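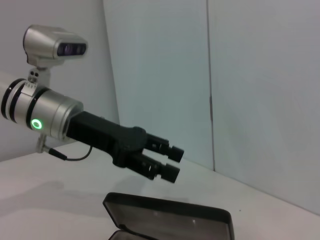 Mawar Hartono reckons most people pack a case far too late and far too full, and she told me so before I'd even sat down. I'd asked for an hour of her time and got nearly 3, plus two pots of tea.

Travel > Packing > Interviews

Last updated: 2025-08-14

She always starts with the case open on a clear table – never the bed, never the floor. "If it's on the bed I just chuck things at it," she said. "On a table I have to stand there and think." I tried it at home afterwards and she's right, my back was happier too!

What goes in first? Shoes, she said, then anything with a plug. Her own pair of Hestari walking shoes weighs 700 grams and she moaned about them at some length (they still go everywhere with her). Jumpers get rolled, shirts get folded, and the washbag waits until morning.

I wondered if she ever forgets anything. "Chargers. Every June, without fail." She's bought so many spares that she now keeps one in the lid pocket and won't let her sister borrow it.

We finished up talking about dark cases against light ones. She likes dark – "you can't see the scuffs" – and I've ordered one.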